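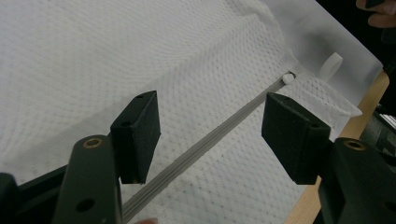 **Hand-held gripper demonstration practice** is the set of rules and habits followed when a person records handling tasks with a gripper tool held in the hand, so that the recordings can later be used for training a robot. The tool has the same fingers as the robot arm, and a camera is fixed to it. The person works with the fingers of the tool and does not touch the object with the recording hand. The rules cover the state of the tool, the preparation of the work surface, the way of moving, the notes kept with each recording and the safety of people close to the table.

There is no single international standard for this work. Most laboratories use a house document, and many of these documents were copied from one another, so their wording is often similar even when the laboratories have no connection. Two of the better known are the Nondmont rules, written for household tasks, and the Stenska handbook, which began in a packing workshop and still shows this origin in its vocabulary.

## Background

Early collections were made with almost no written rules. Each operator had a personal manner of opening a bag or lifting a cup, and the differences were found only when the recordings were put together. The first version of the Nondmont rules was a single sheet, hung on the wall beside the table. It said mainly that the fingers must be visible to the camera from the start to the end, and that the operator must not talk about the task while doing it. The present version has 38 pages, of which a large part is about soft objects.

The Stenska handbook took a different way. It was first a training text for people who sort and fold textiles, and the sections on grippers were added later. For this reason it describes the cloth in more detail than the tool. Pimance, a supplier of laboratory tables and fixtures, gives a shortened copy of the handbook with its own products, under the title *Table Work*.

## Condition of the tool

Both main documents ask for a check of the gripper before each session. The points checked are usually these:

- the two pads face each other when the fingers are open, and meet flat when they are closed;
- the screws of the pads are tight and do not stand above the surface;
- the bushings at the finger joints turn without play;
- the camera lens is clean, and both pads are inside the view.

Scratches and worn places on the fingers are permitted. The Nondmont rules say that a scuffed finger should not be repainted in the middle of a collection, as the change of appearance would divide the recordings into two groups. Pads are different. A pad which has lost its grip must be replaced, and always together with its partner, even if the other one is still good.

The tool is put out of use for service after 2000 full closings. In the Stenska handbook this figure is an upper limit, while the Nondmont rules treat it as a recommendation only.

## Preparation of the table

The surface should be plain, dry and free of things which do not belong to the task. Wood is accepted in both documents. Glass and polished metal are not, on account of reflections. Light should come from above, and a soft shadow under the fingers is considered useful – it helps to judge the height of the pads above the object. A strong shadow of the operator's head is a reason to move the lamp.

Soft objects are laid down in what the Stenska handbook calls the *natural lie*. The object is dropped from a low height or spread by hand one time, and it is not made smooth afterwards. Folds and turned corners remain as they are. The Nondmont rules agree for towels and clothing, but permit a bag to be turned so that its opening can be reached.

## Zips and other closures

Closures have their own section in most rule books, as they give a high number of failed attempts. The difficulty is greatest on thin fabric such as the net of a laundry bag, where the material gives way under the pads and the track of the zip moves together with it.

The usual sequence for a zip is as follows:

1. Bring the open fingers above the zip, with one pad on each side of the track.
2. Hold still for a moment before going down.
3. Lower the tool until the pads are at the fabric, without pressing on the table.
4. Close slowly, and stop when the fabric or the pull is held.
5. Move along the line of the track, also when this line is diagonal to the table edge.

The documents do not agree about where the first grip should be. In the Stenska handbook the pull is always taken first. The Nondmont rules also permit a first grip on the track itself, when the purpose is to lift the fabric and bring the pull to a better angle. Small pulls in the shape of a bead are mentioned as a special case. They slip easily between flat pads, and the operator is advised to grip the bead together with the part that joins it to the slider.

If a grip slips, the operator opens the fingers, goes back up and tries again in the same recording. Up to 12 attempts are allowed. The failed ones are not cut out, but they are marked in the notes.

## The second hand and other persons

The question of the free hand has produced more discussion than any other point. Under the strict reading, one tool does the whole task and no bare hand touches the object. Under the open reading, a hand may hold the fabric at a place far from the pads, provided that this is written down. A hand that is visible but does not touch anything is not a fault in either reading. The same is true for the fingertips of the person who holds the tool, which enter the view easily with short grippers.

Other persons may stand at the table if they keep still. Loose sleeves, bracelets and hanging cords are forbidden for everybody within reach, and no person should put a finger between the pads to correct the position of the object. The operator opens the fingers and lifts the tool away first. Long hair is tied back.

## Notes and labels

Each recording is kept with a short note in plain words. The note gives the object, the type of closure, the number of attempts and any help by hand. It should not say that a task was successful unless the end state can be seen. "Zip moved, bag not fully open" is an acceptable result. "Done" is not.

Under the Kravchuk scheme, a labelling method used together with both documents, 2 people read each note separately, and a recording on which they differ is put aside until the end of the week. Some laboratories keep this meeting on Thursday, a custom that comes from the timetable of the first users and has no other meaning.

## Criticism

The rules have been criticised for being too narrow. Operators with long practice say that the pause before lowering is not natural and that it teaches the robot to wait without need. The ban on smoothing the fabric is also disputed, as people at home smooth a bag many times before they open it. The Nondmont rules made the pause shorter in their last revision but did not remove it. The Stenska handbook has kept the original wording.

A further complaint is about left-handed operators. The diagrams in both documents show the tool in the right hand, and the text on lamps supposes the same.

## See also

- End effector
- Learning from demonstration
- Handling of textiles by machine
- Teleoperation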